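# Two-finger gripper or multi-finger hand for clothes on hangers?

**Bikico**

Hi all! We're a small group trying to get an arm to take a garment off a rack, carry it across a little room and hang it back up. Hanger stays in the whole time, no folding (yet). I've been going back and forth between a plain parallel gripper and a multi-finger hand and I'm kind of stuck. Two pictures from our corner so you know what I mean, T-shirt first and then the long jacket:

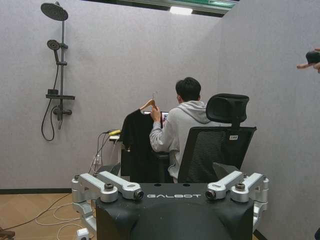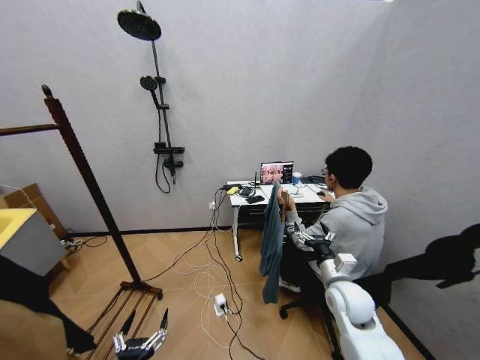 ## What I've tried so far

- Parallel gripper on the hanger hook: 18 clean pickups out of 28. The misses are nearly all the hook spinning away when the first pad touches it.
- Multi-finger hand on the shoulder of the garment: better with the jacket, terrible with T-shirts. It grabs a fistful and the hanger tilts until everything slides off one end.
- Multi-finger hand on the hook: I gave up after an afternoon. The fingers close at slightly different times and I can't get them to agree on where the wire is.

Black fabric is its own headache. My wrist camera gets almost no depth on a black shirt, so the grasp planner thinks there's a hole where the shirt should be. Do I stick with the hand and tune it, go back to two fingers, or spend the money on a better camera first? Budget is small but not zero. Oh, and the controller is the stock one, running the default force limits.

---

**Tresow**

Two fingers, no contest, but change the pads. I had the same spinning hook problem on flat rubber pads and it mostly went away when I cut a shallow V into each one. The wire settles in the groove and can't roll out. Mine are printed in soft filament and I swap them whenever they start looking chewed.

The other thing is approach angle. Come at the hook so the fingers close across the wire, at 90 degrees to the plane of the hanger. If you come in even a bit sideways one pad gets there early and pushes, and that sounds exactly like your misses. Slow the last bit of the close way down too – I dropped mine to a crawl and it costs me maybe a couple of seconds per pickup, who cares.

I wouldn't touch the hand again until the boring version works. I do like hands! But you'd be debugging the grasp and the fingers at the same time.

For depth on black cloth, stop looking at the cloth. Your hangers are wood, they show up fine against a dark shirt. Find the hanger, work out where the hook has to be from the shoulders, and ignore the fabric. I ran it like that all through February with the cheap camera and never went back to fix it.

---

**Pringle**

get a better camera

---

**Brirholm**

I'm going to disagree with Tresow a little. V pads are great if all your hooks are the same thickness. Ours were a mix and the thin ones rattled around in the groove, so I ended up with a flat pad on one side and a V on the other.

Also, since you already have the hand, try it with just 2 fingers and the thumb, the rest folded out of the way. Grab the neck of the hanger, the bit of wood right under the hook, instead of the wire. It's thicker and it doesn't spin. You need to lower the force limit or it'll squeeze the collar and drag it around. I don't remember my numbers, sorry, they're on a machine I don't have anymore, but I started at the lowest setting and went up until the jacket stopped slipping.

Before you buy anything, run the same garment with both grippers from the same starting spot. Comparing jacket runs on one and T-shirt runs on the other won't tell you much. And log which way the hanger was facing, I forgot to and had to redo the whole batch.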